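Tolludgate 机器人社论坛 > 学生项目 > 手持夹爪采集
主题:透明瓶抓取,夹持点选标签还是瓶颈下沿?
回复 6

tollu_arm 楼主
我们组这学期做桌面整理,2月的节点要交透明瓶这一项。手持夹爪采集,指面贴 fin-ray 软垫,腕部鱼眼。任务定义:靠近水瓶,夹住,抬起,放到杯垫旁边。桌上的干扰物是杯子、一摞书、杯垫,后面有盆栽和书架,背景没有清空。

目前攒了 2840 条,训练用的是 Mostus 的默认配置,batch 64,图像不做裁剪。离线误差正常,上机之后闭合时机偏早,两指没到位就开始收。
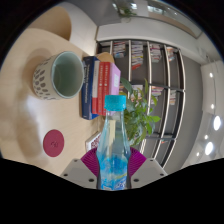

我的判断是夹持高度不统一。组里采集的时候有人夹标签,有人夹标签以上的透明段,两种混在一个集合里,策略输出取了中间值。打算把夹标签以上的全部剔掉重训。有没有做过类似对比的?

drurau_k
先别剔。高度混采会让末端 z 方差变大,但解释不了闭合偏早。闭合偏早优先查时间戳。开合宽度和图像是两路采的,你们对齐了没有?
我这边 Drurau 那套,宽度通道超前图像两帧,现象和你说的一样。

tollu_arm 楼主
对齐做过,按开机时的标定动作对的。每次换电池之后有没有重做,我得回去翻记录。

铰链与弹簧
楼上两位说的都有可能,补充一个视觉方面的。透明瓶身在木桌上边界很弱,瓶身后面的书脊会透过来,网络抓得住的特征基本只剩瓶盖和标签。瓶盖是青色,和周围反差大,策略很可能在用瓶盖估距离。鱼眼下瓶盖稍微往边上偏,尺度就变了,距离估计跟着偏。
验证方法:换一个颜色的瓶盖,其他不动,跑一组。如果接近段轨迹明显变差,就是这个问题。

hirv_2
不同意用换瓶盖来验证。换完之后颜色分布外和距离估计偏差两个因素混在一起,结果变差也说不清是哪个。要做就固定瓶子,只改瓶子相对相机的横向位置。
另外起始位姿也要看。Hirvonen 杯去年的规则是从张开状态、目标在视野任意一侧开始,很多队的数据里目标一直在正中,上场就不行。楼主的采集里有多少条是瓶子在桌边开始的?

tollu_arm 楼主
回 hirv_2:偏少。采集的人习惯先把夹爪对正再按录制,所以前段基本是直线推进。昨天下午补了一批,从张开、离瓶子较远的位置开始录,瓶子放桌子右侧靠边,杯子挪到书前面。

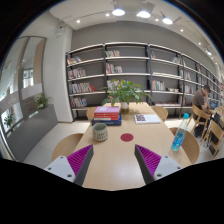
补采的这批先单独存,不并入主集。每条录制前强制重做一次开合标定,宽度归零误差超限的当场作废。桌面反光没有处理,灯关不掉,只能靠曝光锁定。手动锁曝光之后亮区还是偏白,暗部噪声能接受。

drurau_k
曝光锁定可以,但锁之前对着桌面测,别对着玻璃那一侧测,不然桌面整体偏暗。
标定那条我支持。旧数据怎么处理?换电池的时间点如果没记,就用宽度曲线和图像里指尖间距做互相关,把偏移量估出来。超前量恒定的可以直接平移,漂移的扔掉。

铰链与弹簧
hirv_2 说的我接受,换瓶盖确实变量不干净。横向位置那组建议两侧都做,只做右侧会引入新的偏置。
夹持高度我还是认为应该统一,优先级放在标定后面。软垫夹标签和夹光面的摩擦不一样,抬起阶段会有差别。

hirv_2
高度不用统一,加一个条件输入就行,数据量够。

铰链与弹簧
学生项目,两千多条,加条件输入等于每个条件再分一半。不够。

tollu_arm 楼主
暂定顺序:
1. 旧数据做互相关,估偏移,能平移的平移。
2. 补采左侧,数量和右侧持平。
3. 只用第1步处理后的数据重训一版,跑 100 次,记闭合时刻的指瓶距离。
4. 第3步没有改善再动夹持高度。
条件输入先不加,网络结构这轮不改。互相关脚本写完放社里的共享目录,drurau_k 方便的话把你那边的帧偏移统计发一份,我对一下量级。

drurau_k
可以,晚上十点以后发。格式是每条一行,偏移单位是帧,你们帧率不一样的话自己换算。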